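Can a robot arm do our tape bins yet, or am I dreaming?

Asked by Edgardo Pangilinan, September 26, 2019

Small sign shop, Hemcombe. Every evening somebody has to pick up all the colored tape off the benches and put it back in the trays. Takes 15 minutes, everyone hates it, usually gets skipped. Boss saw a video and now wants to know if an arm could do it overnight. I said no way but I don't really know.

What I need to know: can the cheap ones pick up a roll that's lying flat? Do they cope with differnt colors, or does it need to be the same roll every time? And does somebody have to stand there and babysit. Not looking to spend car money on this.

Kind of job I mean, rolls of tape and a white tray:

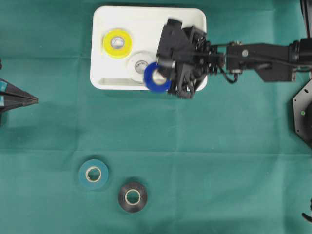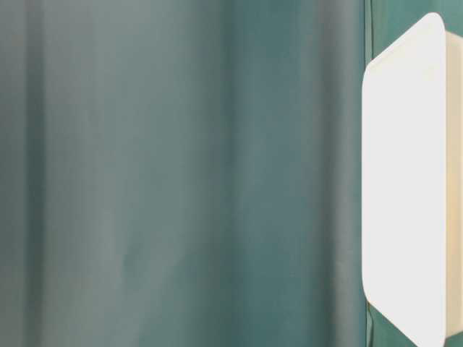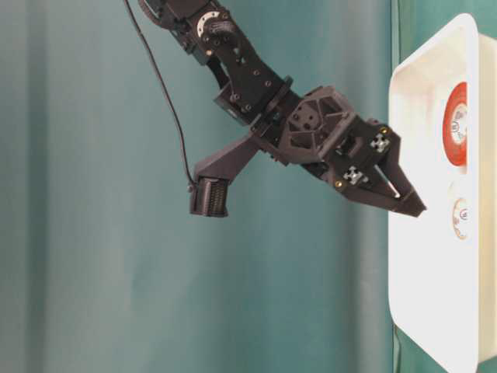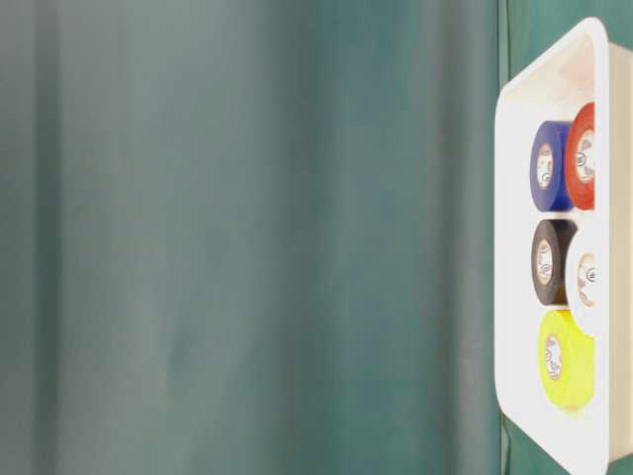

Meron Admasu
Short answer, sort of. Picking up a roll is the easy bit if it's by itself on a bench. Rolls pushed up tight against each other are a pain, fingers need somewhere to go. Clear and white tape on a white tray is bad too, cameras lose the edge. We tried a small arm at the Weltulton store for sorting returns and it was fine on boxes, hopeless on anything round that could roll off. Someone had to stay in the room the whole time. Slower than a person by a lot. That was January so maybe its better now.

If you do try it: cloth or a rubber mat on the bench, one layer of rolls only, same tray in the same spot every night. Tape the tray down. You have tape.

Samah Saber
no. get a peg board

Lakmal Weerasinghe
Disagree with the peg board, people don't use those either. Colors shouldn't matter much, it's the size of the roll and how wide the gripper opens. Measure your fattest roll before you look at anything. Ours topped out way under what we needed and back it went. Overnight with the lights off, forget it, you'd want a lamp on at least. What widths are you running? And are they ever stacked, or always flat on the bench

Edgardo Pangilinan
Mostly flat. Some get stood on edge. Will measure tomorow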